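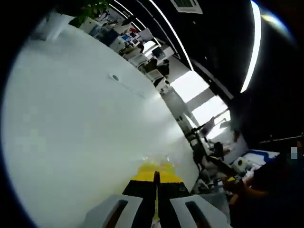
Unit 4: Care of the hand-held gripper

4.1 Scope

These notes cover the routine checks on the two-finger hand-held gripper used at the Grokby bench. The fixed cell is dealt with in Unit 5. Page references are to the Munberg service sheet, January issue.

4.2 Before starting

Disconnect the battery lead. Lay the tool on a clear part of the bench, fingers facing away from you. Enter the cycle count in the log before touching anything else. A full service falls due every 3000 cycles. The practice unit came in at 3276 and is therefore overdue; treat it as such when filling in the form.

4.3 Fingers

Close the jaw slowly by hand. The two pads should meet along their whole length. Hold a strip of thin paper between them and pull - it should drag evenly from top to bottom. If it slips at one end, the pad is worn or has been fitted out of line.

Check the slot in each pad for grit and for splits at the corners. Clean with a dry brush. Do not use solvent on the pads. Change pads in pairs, even where only one shows wear, and log both part numbers.

4.4 Jaw slide

Run the jaw through its full travel twice. Note any catch and where it falls. Old grease on the slide turns dark and stiff; wipe it off completely before putting on new. Nakajima's figure for side play is 2 tenths of a millimetre at the finger tip, measured with the jaw half open. Beyond that, the slide is replaced and not shimmed.

4.5 Camera

Wipe the lens with a clean cloth only. Check that both finger tips show in the picture at full opening and at full closure. If the mount has been loosened for any reason, repeat the calibration in Unit 3 before the tool goes back into use.

4.6 Exercise

Work in pairs. Carry out 4.2 to 4.5 on the practice unit and complete one form between you. Hand it to Yasuo Nakajima by 13th June. Forms without a cycle count will be returned.

Reading: Munberg sheet, sections on slide wear and pad fitting.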